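Sakgate picking cell: arm faults on the far side of the bin
Ticket opened by: Minttu Saarela
Site: Grivport workshop
Opened: March 2021
Status: closed, with one item carried over

What was reported

The arm stops dead with a joint torque fault when it reaches for anything on the far left of the bin. Picks on the right side are fine. The fault clears from the pendant, the arm goes home happily, and then it does the same thing on the next long reach. It started after I re-dressed the cables on the wrist and swapped the fingers, so I'm the prime suspect.

Log entry 1

Went through the obvious things first. Payload in the controller was still set for the old fingers. The new clear ones are lighter, so I weighed the whole end of the arm on the kitchen scales and put the right number in. Ran the long reach again at slow speed and got the same fault at very nearly the same place. Disappointing, but I'm glad to have the payload right at last! It had been on the to-do list for ages.

Also pulled the fault history off the controller. There are 7 entries with the same code, all on the same joint, and every one of them with the arm stretched out to the left. Nothing at all on the short side. A fault that repeats this neatly is a gift.

Log entry 2

Suspected the bin next. If it creeps along the table the fingers can catch the divider on the way down, and the controller would read that as a torque spike. Checked both spring clamps on the rim and gave the bin a good shove. It didn't budge. Put pencil marks on the table at two corners anyway, then ran ten short picks and ten long ones. Marks still lined up at the end, so the bin is off the hook.

While I was there I tried the long reach with the fingers held well above the rim, touching nothing. Still faulted! That was the best moment of the day, because it takes collisions out of the picture completely. Whatever is pulling on that joint is travelling with the arm.

Log entry 3

Cables, then. The yellow cable and the black bundle come off the grey joint housing, go round the outside of the link in one big loop, and the thin hoses drop from there to the gripper. I had made the loop nice and tidy when I re-dressed it. Too tidy, I now think. With the power off and the brakes released I moved the wrist out to the left by hand, very slowly, and could feel it stiffen well before the end of travel. Took the ties off the black bundle, tried again, and it swung across like a garden gate.

Re-tied it with more slack, leaving the last tie off so the loop can open and close as the wrist turns. Put the usual mix of toys and odds and ends back in for a proper test.
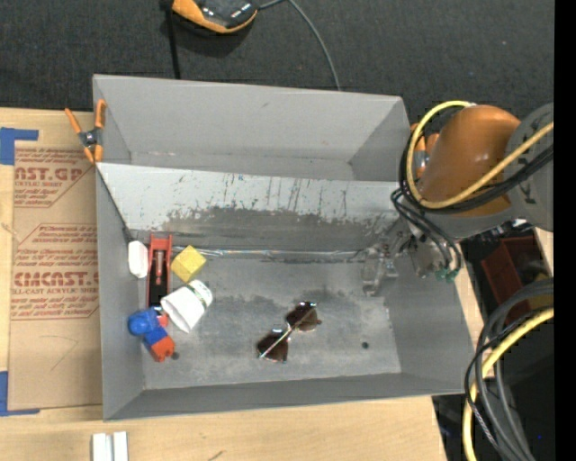 First run after the change used the slow program with the left side as target, and I stood with my hand over the stop button the whole time. No fault. Turned it up to half speed, no fault. Full speed, no fault, and the torque trace for that joint came out lovely and flat where it used to climb like the side of a house. I may have cheered.

One warning for whoever does this next: a bigger loop can snag. On the home move it has to clear the clamp at the right-hand corner, and on my first try at re-tying it was brushing the handle. I raised the home position a little and added a waypoint so that the arm lifts before it swings. Please don't delete that waypoint because it looks pointless.

Log entry 4

Left it on the mixed program overnight with the guard closed. 3,636 cycles by the time I came in, no torque faults, and the loop hadn't shifted at all. I wanted the full 4,000 before calling it fixed, so I made a pot of tea and let it finish. It finished!

There were missed picks in there, naturally. Sunglasses are still the hardest thing we ask of it. The fingers go for a lens and slide, or they find the arm of the glasses and lift the lot at a silly angle. Mustonen has some softer finger pads that might help and I'd love to try them, but that belongs in its own ticket and has nothing to do with this fault.

Cause

Cable bundle tied too tightly round the link after the finger change. At full reach to the left it acted as a spring against the wrist, and the controller tripped on the extra load. The wrong payload setting didn't cause the fault, but it can't have been helping.

What was changed

Payload updated for the clear fingers.
Black bundle re-tied with slack, last tie left off.
Home position raised and one lift waypoint added.
Program saved as Grikix version 2, old one kept in the same folder.

Checks to do after any work on the wrist

Power off, brakes released, move the wrist by hand to both ends of its travel. It should feel the same all the way.
Watch the loop on a slow home move and make sure it clears both clamps.
Run the long reach once with the fingers high above the bin before trying a real pick.
Check the hoses where they meet the green fittings. A hose that is pulled straight at full reach is too short.

Carried over

The clear strip along the foot of the divider is crinkled, and I'd like to replace it before it gives the fingers an edge to catch on. It didn't play any part in this fault. I'll do it the next time the bin is off the table and add a note here.

Closing the rest. Thanks to everyone who put up with me swinging the wrist back and forth all afternoon and making them feel the difference. If the fault comes back, reopen this ticket and attach the torque trace, preferably one from a slow run and one from full speed.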